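Teaching a small arm to open and close a storage box, part 2: doors and lids
Posted by Ravindra Grewal, May 2025

If you followed part 1, you've got your arm clamped down, your camera poles up, and a gripper that opens and closes when you tell it to. Now for the fun bit! I'm going to take you through the routine I call Plelolora (it's the name of the folder, don't ask me to change it now), which covers pushing a hinged door and handling a loose flat panel.

Build it at a table you can walk all the way around. Mine's at the Sukberg shared workshop, two white tables pushed together, and I set my work area on the bigger one so the seam doesn't end up under anything I'm trying to measure from.

Step 1. Set your zero. Drive the arm to its parked pose, then bring it down until a fingertip just kisses the table. Save that height. I take it again every time I change fingers, even if I've only swapped one side, and I still forget maybe once a month and get a nice loud clunk.

Step 2. Stack the boxes. Put the heavy one on the bottom with the door box on top of it, and turn the stack so the door has room to swing. Leave yourself a hand's width past the end of the swing, because the arm needs to get around the edge of the door as well.
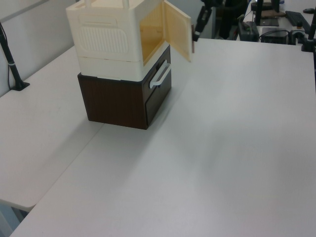

Step 3. Record the door path. Move the arm by hand in free mode and save 8 points along the arc. I tried it with 4 and the fingertip kept cutting the corner and skating across the door. Push near the free edge, never close to the hinge, and keep the gripper closed so you're working with one solid tip. If your controller lets you cap the force, start low and creep up until the door moves without the whole box scooting along with it.

My controller is a Monard board and its speed setting goes up to 4000. Please don't start there. I run the door at 209, which looks painfully slow and works great.

Step 4. Check your view before you do the lid. A camera looking down from above is what you want for this part, so you can see both the panel edge and the rim it's headed for. I turn off the lamp nearest the table too (shiny plastic plus a bright lamp makes a mess of edge detection).

Step 5. Pick up the panel. Grab it by the top edge with the fingers on opposite faces, and squeeze only as much as you need. Lift straight up for the first inch. If it tilts a lot in the grip, put it down and grab it again closer to the middle. Then bring it over slowly and stop just short of the back rim.

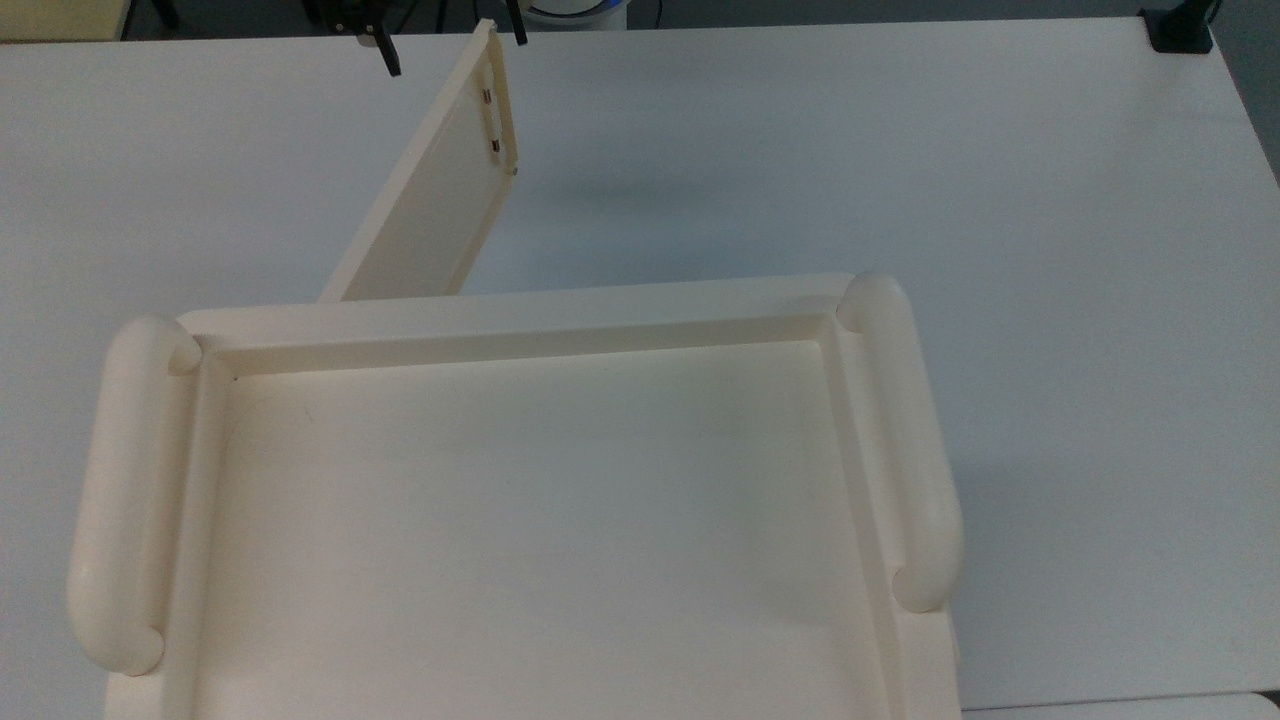 Cream panel held at an angle in the gripper, lower edge close to the far rim of the tray.

Step 6. Square it up. Rotate the wrist a little at a time and look after each move. I wrote a tiny script called Bhardwaj that nudges the wrist one notch per key press, and I'll put it up with part 3 once I've cleaned out all the April leftovers. Once the panel edge is parallel to the rim, lower it, open the fingers, and back away in the same direction you came in.

If the panel keeps slipping, wipe the fingertips before you touch any settings. If the arm stops early on the way down, go back to step 1 and redo your zero.

Save the door and the lid as two separate files. Mine started out as one long one, and every little fix to the lid meant sitting through the whole door again at 209.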